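Subject: Re: [Sostside-neighbours] Old computers for the reading room

On 2020-07-17, Brahim Kabbaj wrote:
> Hello all. Before I say yes to anything, can somebody tell me
> what state the desktops are in, and whether the reading room
> really needs them? My aunt in Gorkcombe has been offered 2 of
> the same sort and wants to know if they are worth the petrol.
> Also, is the family history evening still going ahead?
> Brahim

Dear Brahim, and everyone else who has been so patient with me,

Yes to the family history evening, and I am so pleased you asked! It has been on my mind ever since April, when we had to put everything off, and I have had letters from people as far away as Kereama wanting to know if we'd given up. We haven't. The parish registers have all been copied now, 607 pages of them, and Trullitz have bound the index for us in a very handsome dark cloth (they charged us 300 for the lot, which I thought fair, though I know not everybody did).

As for the desktops, they are plain, sensible machines and quite easy to get into, with plenty of blue plastic clips along the back where the cards go.

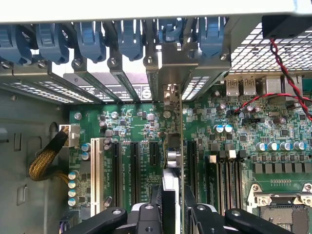
Blue clips over the card slots, green board below.

What we want them for is the looking up. At the moment anybody who comes in to find a grandparent has to wait for the one good screen by the window, and last winter we had people sharing a chair. The index is arranged by surname and then by farm, and it does take a while to get the hang of it, especially with the older spellings. My own family turns up under four different ones, and I only found the last by reading the burials straight through with a pot of tea beside me - a lovely way to spend a wet Sunday, but I wouldn't ask it of a visitor.

Tell your aunt that if she only wants to write letters and look at photographs of the grandchildren, then she should go and get them, petrol or no petrol. I would ask whether they come complete, though, as the one we've had open has no processor in its socket.
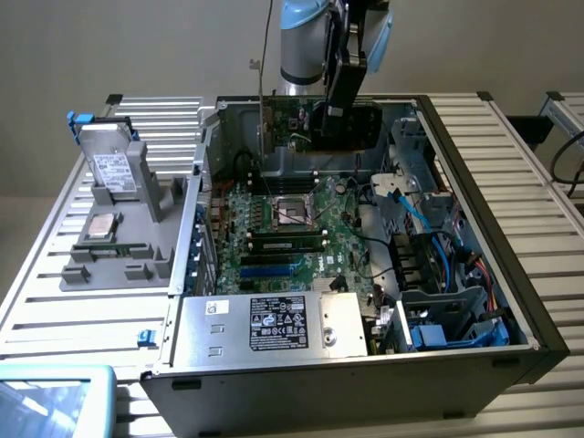
The evening itself will run much as it did before. Bring whatever you have in the way of certificates, letters and family Bibles, and please do write names on the back of your photographs in soft pencil before you set out (ink comes through in the end, as I have learnt to my sorrow). We can seat 50 in the hall with the doors open, and I'd like to hear from you beforehand if you are bringing more than one guest. There'll be a table for the Gorkcombe families near the stage, so your aunt would be very welcome, Brahim, and if she still has that box of chapel programmes she mentioned I should dearly love to see it.

I'll send the date round once I've spoken to the hall about the keys.

With warmest wishes to you all,
M.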